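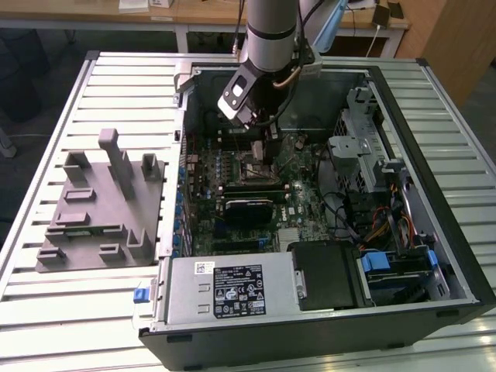

Warum macht ihr euch die Mühe mit den alten Kisten, wollte Hứa wissen, als wir ihm von unserer Idee erzählt haben. Gute Frage! Ich habe damals ziemlich lange herumgedruckst und dann gesagt: weil da drin meistens noch fast alles in Ordnung ist. Dabei bin ich geblieben.

Start > Werkstatt Isstead > Über uns

Seite drucken | Seite per E-Mail versenden

Also, hallo erst mal! Ich bin Duyên, und Isstead ist meine Werkstatt für gebrauchte Bürorechner. Angefangen hat das Ganze mit 2 Towern auf dem Küchentisch (meine Mutter fand das nur mittelgut), inzwischen sind wir zu viert und haben 1078 Rechner wieder auf die Beine gestellt. Die Zahl steht mit Kreide an der Tür, und wer einen fertig macht, darf sie ändern — darum wird tatsächlich gestritten.

Bei uns kommt jeder Tower auf die Seite, Deckel ab, und dann wird erst mal geschaut. Sitzt der Kühler ordentlich, sind die Kondensatoren oben schön flach oder schon gewölbt, liegt ein Kabel im Lüfter? Ich mag ja diese alten Bürogehäuse, bei denen die blauen Teile die sind, an denen man ziehen darf. Laufwerk raus, Laufwerk rein, oft ganz ohne Schraubenzieher! Netzteile öffnen wir grundsätzlich nicht. Wenn eins spinnt, wird es getauscht und fertig.

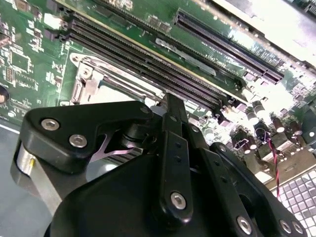

Speicher immer zuerst, hat Nesham mir vor Jahren in einer Mail geschrieben, und dann erst über den Prozessor nachdenken. Das war ein goldrichtiger Tipp. Die meisten Geräte, die als »kaputt« bei uns landen, haben einen Riegel, der nicht richtig eingerastet ist, oder verstaubte Kontakte. Also Riegel raus, sauber machen, einzeln durchprobieren. Den Sockel fassen wir nur an, wenn es sein muss, und dann bitte ohne Kaffee in der Nähe (ja, das gab es schon).

Unsere fertigen Rechner gehen an Vereine, Schulen und an Leute, die einfach etwas zum Schreiben und Surfen brauchen. Im August ist traditionell am meisten los, da wollen alle noch vor Schulbeginn versorgt sein. Wer selbst schrauben möchte, kommt in unseren Kurs »Isby«, maximal 10 Plätze, Werkzeug ist da.

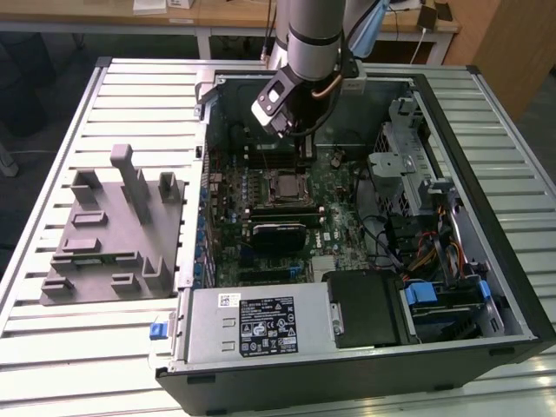
Duyên Thái

Noch kurz zum Abgeben: Bringt uns eure Tower gern vorbei, am liebsten nach 16 Uhr, vorher habe ich meistens beide Hände in irgendeinem Gehäuse. Festplatten könnt ihr vorher ausbauen oder drinlassen, wir löschen sie dann. Monitore nehmen wir leider keine mehr an, der Keller ist voll. Netzkabel dagegen immer her damit — davon haben wir nie genug!

Seite drucken | Seite per E-Mail versenden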